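Halon Project Report
Section 4: Fault During Household Pickup Trials
Submitted Sunday, November 10, 2019

The Halon team was assigned to test the Zodemer control software on soft household items. The tests took place in a furnished room with a marble floor and gray upholstered seating. The fault described in this section was logged at trial 111. 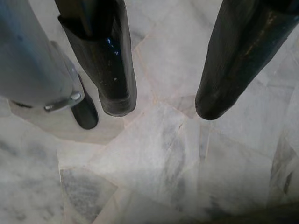

During the approach to a pickup, the arm did not stop at its set height. It continued downward until the operator pressed the emergency stop. No injury occurred. The log showed that the Prondar distance sensor had stopped sending readings, while the software went on using the last value it had received.

4.1 Cause

A connector at the sensor cable had worked free. The software had no limit on the age of a reading, so the fault raised no alarm.
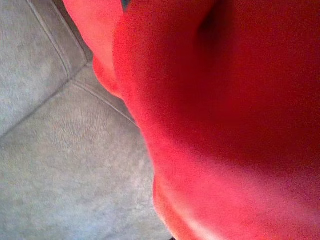
Soft items made the fault harder to notice, as light contact with plush fabric produced too little force to trigger the contact stop. The team has since added a time limit of 2 seconds on sensor readings and a clamp on the cable. Trials with the Khoo test plan will resume after 5 clean runs at reduced speed.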